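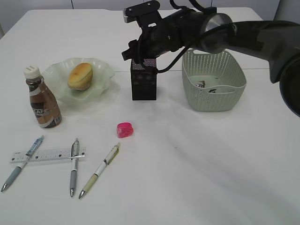 Week 6: Where the stockroom money goes

Okay, picking up from Wednesday. We got as far as carrying cost and then I ran out of time, so let me finish that and get into reorder points, which I think is the fun part (I know, I know).

Carrying cost is what you pay to keep stuff sitting on a shelf. Rent, insurance, the odd box that gets crushed, plus the cash you've tied up. New store managers forget that last one all the time. I sure did!

Let's use the Dastville garden shop from the reading. They sell 784 bags of potting soil in May and they're open 28 days, so that's 28 bags a day. Nice clean number. Their supplier, Szabo, takes 3 days to deliver. So while you wait for the truck you'll sell 84 bags, and if you reorder when you hit 84, the shelf runs bare right as the truck pulls in.

That's cutting it way too close for me. One sunny weekend and you're out. So we add safety stock, say 40 bags, and the reorder point goes up to 124.

How big should the cushion be? Depends how jumpy your sales are and how much you trust the supplier. Drista, the other supplier in the case, is cheaper but takes anywhere from 3 to 11 days. Work out the reorder point for the slow end and you'll see why the discount starts to look thin.

For next time: read the Skodach case, both halves, and redo the soil problem with a minimum order of 100 bags. Bring your numbers on paper, please. I'll be in my office until 4:30 if you get stuck on the safety stock part.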